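Kullo 4 notes. Short thread on the segmentation and sync changes in our folding pipeline.

Everything upstream of the policy starts with two hand-held grippers over a pale green sheet. The old build assumed the sheet was flat. Its wrinkles came through as garment edges.
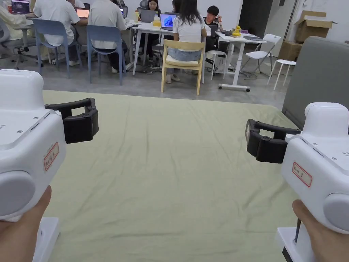 Workspace with no garment down. Background model input.

We now fit the sheet first and subtract it. Creases in the cloth underneath get their own class. The mask runs on 921 frames in the March test set and 97 per cent pass the edge check.

Partial folds are the harder case. A T-shirt folded over itself has internal edges that look like outer ones, and the planner would pick a grasp on the wrong layer. 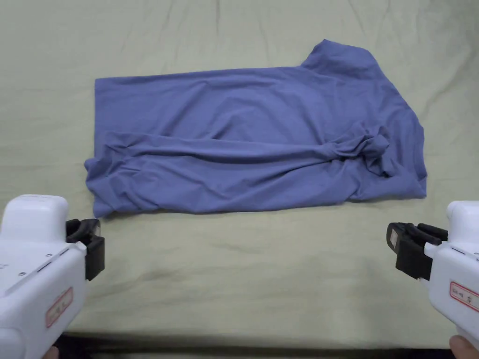

Þórey Hviid asked whether depth alone could separate the layers. Single-view depth can't at this cloth thickness, so we carry the layer order forward from earlier frames.

Sync was the other job. Left and right gripper streams drifted by up to 6 ms, enough to spoil the labels on a two-handed stretch. Both now share one clock through Rostix.

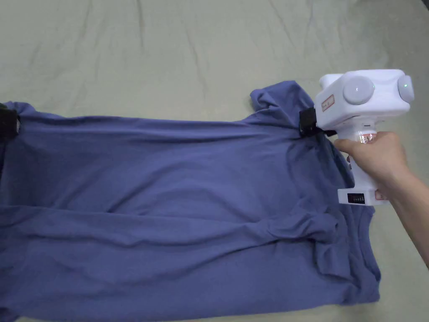
Kuipers Lab | Manipulation Software Group

Stretch detection reads jaw positions and the straightness of the edge between them. Thresholds are in the config file. Please don't hard-code them again.

Comments

Kilex
Does the shared clock survive a restart on one side?

Þórey Hviid
It re-syncs, but drop the first second of data.

Kilex
Good enough. Will try it on towels.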